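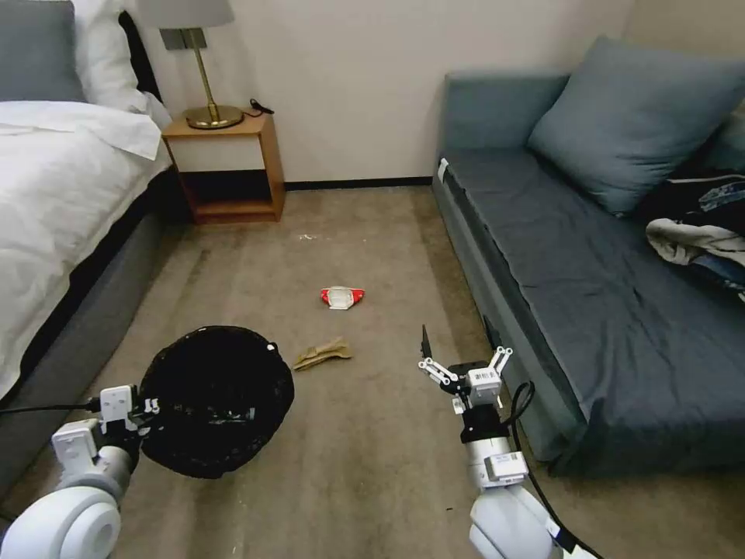 The spare room, lamp side

Hillport FC forum – Away days – Lazarević Cup, second leg

borisk_eastend: Two down from the first leg and Kolev still wants five at the back. My cousins share that surname and I've apologised to them.

perrine_b: Five at the back is how we got a clean sheet in October.

borisk_eastend: Against ten men. In fog.

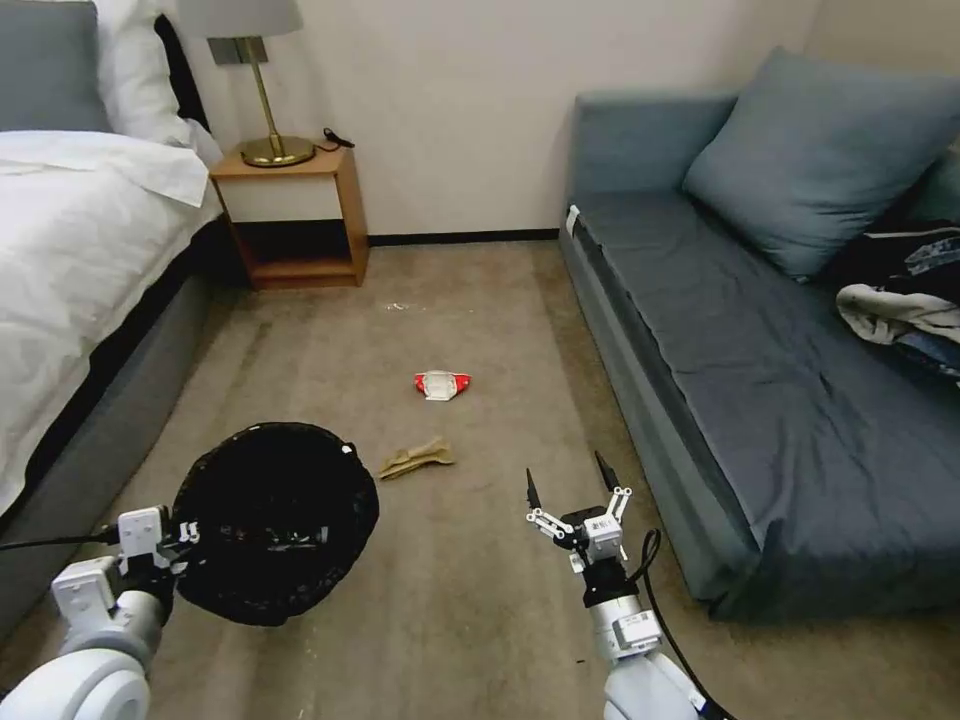
Do away goals count double in this round?
They only count after extra time, so a 3-1 win at Zodarau sends it to another thirty minutes.

leka9: Wrong way round, surely? They scrapped the rule completely last season.

perrine_b: They scrapped it for the league play-offs. The cup kept it, because the cup keeps everything, including that trophy. 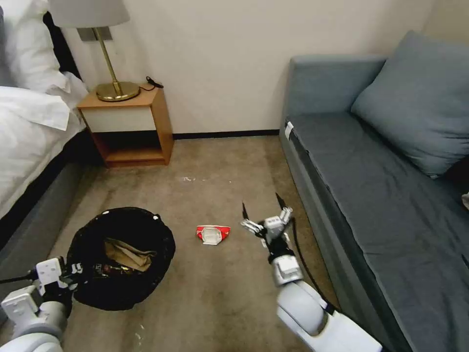

Photo: E. Krasniqi

leka9: Fine, I've read the rules and Perrine's right. Still think Trajkovski should start. He's slow, but he's slow in the right places.

borisk_eastend: He's been slow in all of them since the knee. Anyone know if the 1000 away tickets have gone?

perrine_b: Still some in the top tier – bring a coat.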